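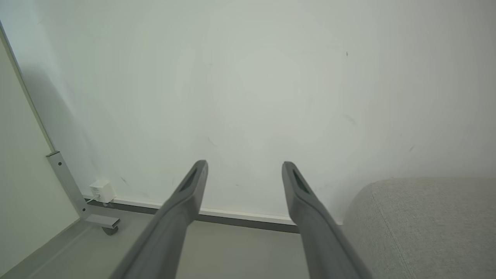 all off-white is the same paint and the names are only there so they can charge you more for it, according to a reply I got last night. I have been thinking about it ever since and I'm afraid you're all getting a thread.

Dec 30, 2018

So. Off-white. I have spent most of this year trying to choose one and I now have opinions I never asked for. Mute me if you need to, I won't be hurt (I will be a bit hurt).

First of all they are NOT the same. Buy a tester of two of them, paint them next to each other on a bit of card, and one will look like clotted cream and the other will look like the inside of a fridge. On their own they both look white. That's the whole swindle, you only find out once they've met.

Most of them lean somewhere. Yellow, pink, grey, green. The tin will never tell you this. The tin will tell you it's called something like Quiet Morning and was inspired by a pebble.

The green ones are the sneakiest. You think you've bought a nice calm neutral and then one cloudy afternoon you look up and the wall is ever so slightly the colour of a cucumber that's been peeled. I quite like it! But I'd have liked to be asked.

My downfall began in April when I walked into Arik's in Nokville for a tin of white. Just white. The man behind the counter said "which white" and handed me a fan deck with 1000 colours in it, and I'd say a good chunk of them were what my nan would have called magnolia.

I took it home. I took it to work. I held it up against the fridge, the radiator, a slice of bread. I had a dream about it.

Someone's going to say just go to one of the big places and have it mixed, it's cheaper. I did. I went all the way out to Nevgate on the bus, in the rain, with a flake of old paint in a sandwich bag for them to match. It came back looking lovely in the tin and like an Elastoplast on the wall.

(In fairness to them the flake had a lot of dirt on one side and I think they may have matched the dirt.)

Things I would tell April me, if she'd listen, which she wouldn't:

Paint your tester on a big sheet of paper and leave a white border round it. Move it about the room for a few days. Don't paint little squares straight on the wall. You'll end up with a chessboard and you'll still see the ridges of it through the top coat years later.

Look at it in the evening with the lamps on. I'm out at work in the daylight for half the year, so what do I care how it looks at noon? I picked my first one on a sunny Saturday and I've hated it every weekday since.

Your bulbs matter as much as your paint. I swapped one horrible blue-ish bulb in the hall for a warm one and a colour I'd been moaning about for weeks turned into one I'd happily have paid for. Cost me next to nothing. Try that before you buy another tin.

Ceiling white next to off-white makes the off-white look dirty. If you're going to be warm, be warm all over, skirting as well. I did not do the skirting. I look at the skirting every day.

Corners always come out darker, and one end of a wall will always be dimmer than the other. You can't fix it with paint. I tried. I now own a tin of something one shade lighter that I used for the dark end of the bedroom and it just looks like I ran out.

And it's 2 coats. Always. I don't care what it says about one-coat coverage. You'll do one, you'll have a cup of tea, you'll think oh that's not bad, and then the sun will come round and you'll be back on the stepladder saying words.
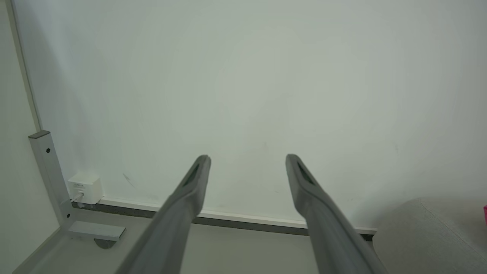
More wall, off-white.

Right, what did I go with in the end. A few people have asked and one of you has asked in capitals.

It's out of the Cronin range, number 2099. It doesn't seem to have a proper name, or if it has it had worn off the card by the time I'd finished carrying it round in my coat pocket, and I think that's partly why I fell for it. No pebble. No morning. Just a number like a bus.

It's the softest sort of oatmeal in the evening. In the daytime it's nothing much at all, and after the year I've had, nothing much at all is a treat. I've done the living room and the landing, and I'm eyeing up the loo.

I bought 3 tins and I should have bought another, so learn from me there too. Get them all in one go and check the batch number on the lids matches. The last bit of my landing is from a different batch and -- well, you wouldn't notice. I notice.

To the person who says it's all the same paint: I did go and do your test. Put a blob of mine on a card next to the leftover stuff from Nevgate and showed it to my sister without saying anything. She said "why have you painted one of them pink". So there you go.

She also said I need to get out more, and I'm leaving that one without a reply.

If you've got a favourite off-white that stays put under lamplight, do tell me, as the back bedroom's next and it faces north -- I'm told that's a whole other thread. No greys please. I had a grey phase and I was cold for years.

Oh, and somebody asked about rollers. Medium pile, wash it before you use it the first time or you'll be picking fluff out of your wall till Easter. Wrap it in cling film if you stop for lunch. Night all x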